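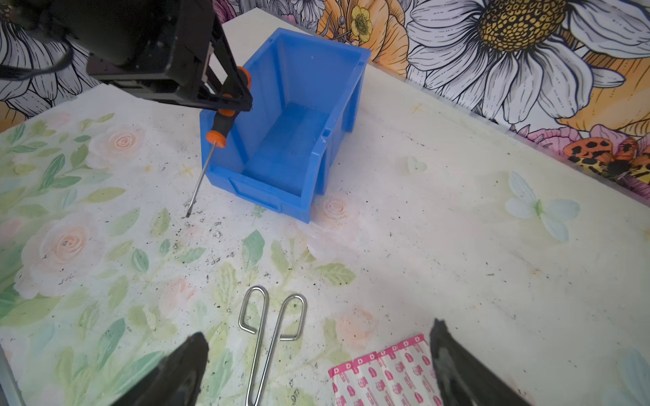 The left gripper holding the screwdriver by its handle, next to the bin.

Two-arm cell: frequently asked questions
Page kept by Nouhaila Belkadi, Ouali workshop. Last change 2021-01-17.

Which objects do I put on the table before a run?
The blue bin, the screwdriver, the metal tongs and the strip of bandages. The bin goes toward the back and a little to the left, with its open front to you. Please do not put the screwdriver under the bin lip, the fingers can not go there.

Do I need to clean the mat?
Yes, wipe it with a dry cloth every 50 runs. The dark specks do not disturb the arms, but small grit can go between the fingers and then the grip is weaker. Do not use alcohol, it takes the print of the roses away.

How do I check the mounting plates?
Switch off the power first and hold the arm with one hand, the shoulder is heavy and it will fall. Then try each bolt of the plate with the hex key. If one bolt turns, tighten all of them again, a little each, going across and not in circle. We do this in the first week of the month.

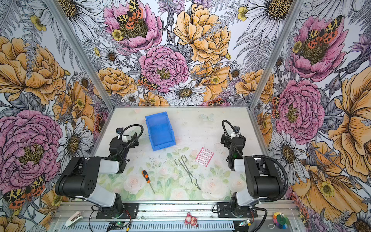 After the bolts, look at the cables. The cable at the gripper must make a free loop over the wrist. If it is pulled straight when the arm reaches to the back, open the clamp, give about 6 cm more, and close it. A loop that is too big is also a problem, it can catch the edge of the bin.

The gripper closes but the screwdriver slips. What is wrong?
Most times it is the force value. In the Hekora panel, open the gripper page and set it to 46. If it still slips, clean the inside of the fingers. Change the finger pads only when you can feel the groove with your nail.

Can I run only one arm?
Yes. Park the other arm first, with the gripper up, and disable it in the panel. Do not only pull the plug, the panel will wait for it and give error 2.

When must I calibrate again?
After you move a mounting plate, after you change a motor, and after any hard hit on the table. Calibration from March is not good for an arm which was opened later.

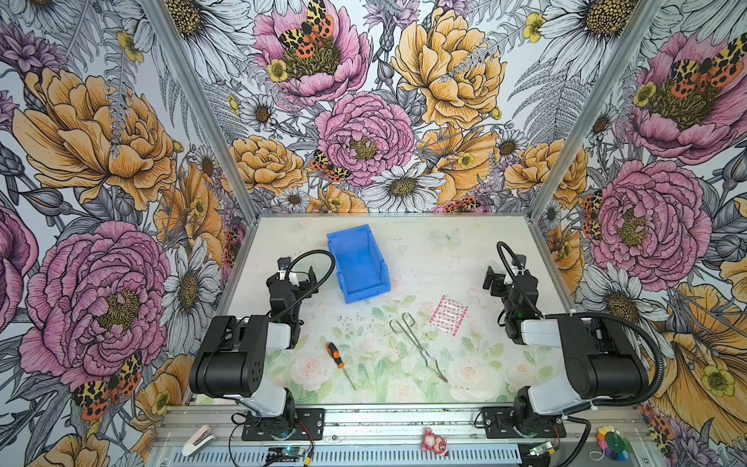

Fouad Mahrous writes that he would also calibrate after changing a gripper cable, because on his cell the wrist had moved a little while he was pushing the connector in, and he found it only the next day.

I agree with this and I will add it to the list. For spare cables and pads, ask at Ouali and say which side the arm is on.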